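I was 17 slides into my talk on the Totanau fever when Radoslava Říha put her hand up. In the front row, naturally. "Your villagers," she said, "did you ask them what they ate?"
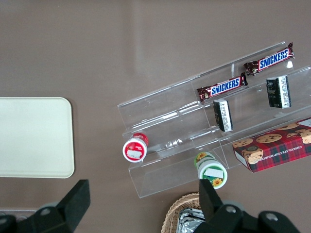
I hadn't asked. I'd spent 6 months taking blood at Perkmont and never once sat down to dinner with anyone! I stood there thinking about the clear plastic rack on the brown table, the tiered one, and how I'd wanted every shelf full of samples. "No," I said – and she smiled and opened her notebook.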